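How Your Brain Remembers: A Guide for Young Readers

Prepared by the Education Office of the Lowther Center for Brain Research
Suggested for readers in grades 3 through 6

Think of what you ate for breakfast this morning. Now think of what you ate for breakfast on the first school day in May. The first question is probably easy. The second is probably very hard, unless something unusual happened at the table. Both breakfasts were real, and your brain took in both of them. Scientists who study memory would like to know why one stays and the other fades.

What is a memory?

Your brain is made of a very large number of tiny cells. Many of them are called neurons. Neurons send signals to one another across small gaps. When you learn something new, such as the name of a classmate, certain neurons send signals together. If they do this again and again, the links between them grow stronger. A memory is stored in these links.

No single spot in the brain holds a whole memory. The sound of a song, the smell of the room where you heard it and the way you felt are handled by different parts. When you remember the song, your brain brings the parts together again.

Short-term and long-term memory

Short-term memory holds a small amount of information for a short time. You use it when someone reads you a phone number and you repeat it to yourself while you look for a pencil. If you stop repeating the number, it may be gone in less than a minute.

Long-term memory can hold information for days, years or a whole lifetime. Your address, the rules of a game you like and the way to tie your shoes are all kept there.

A part of the brain called the hippocampus helps to move information from short-term to long-term memory. The word comes from the Greek name for a sea horse, and the part was given this name on account of its curved shape. You have two, one on each side of your head. 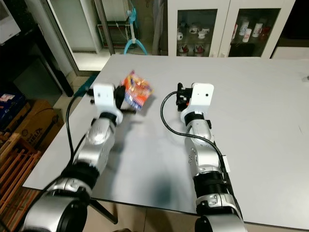
Memory for facts and memory for skills

Knowing that Paris is the capital of France is one kind of memory. Knowing how to ride a bicycle is another. You can tell a friend the name of a capital city in one sentence. It is much harder to explain in words how you keep your balance on a bicycle, even if you do it every day.

Skills depend in part on the cerebellum, which sits low at the back of the brain. It helps you make smooth movements and correct small mistakes. A skill is learned slowly, with practice, and it often lasts a very long time. Many grown-ups who have not ridden a bicycle in years can still ride one.

How do scientists study memory in children?

Dr. Pavithra Pisharody leads the Putar Study at our center. In this study, 449 children from the towns of Bristitz and Rerness visit us once a year. Each child must agree to take part, and a parent or guardian must agree as well. A child may stop at any time and does not have to give a reason.

During a visit, children look at a set of 230 drawings, one after another. Later they see some of the same drawings mixed with new ones, and they press a button to show which ones they remember. The drawings are of ordinary things like a spoon, a duck or a ladder.

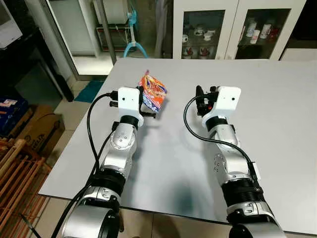
Some children also have a scan in a machine called an MRI scanner. It uses a strong magnet and radio waves to make pictures of the inside of the body. It does not hurt. It is loud, so everyone wears ear protection, and each child practices lying still before the real scan begins. The scan for this study lasts 13 minutes.

"Children often ask me whether the scanner can read their thoughts," says Emanuel Văduva, who runs the scans. "It cannot. It shows us which areas of the brain are busy, and that is all it shows."

Why does sleep matter?

Your brain keeps working while you sleep. Scientists have found that during some parts of the night, the brain repeats patterns of signals from the day. This seems to help new memories become stronger. Most children between the ages of 6 and 12 need 9 to 12 hours of sleep each night.

What can you do to remember more?

Study a little each day. Several short sessions usually work better than one long one.

Close the book and test yourself. Trying to recall an answer makes the memory stronger, even when you get it wrong the first time, as long as you check it afterward.

Connect new facts to things you already know.

Words to know

Cerebellum: the part of the brain that helps with movement and balance.
Hippocampus: the part of the brain that helps form new long-term memories.
Neuron: a cell that sends and receives signals.
Recall: to bring a memory back to mind.

Teachers may request printed copies of this guide from the Education Office.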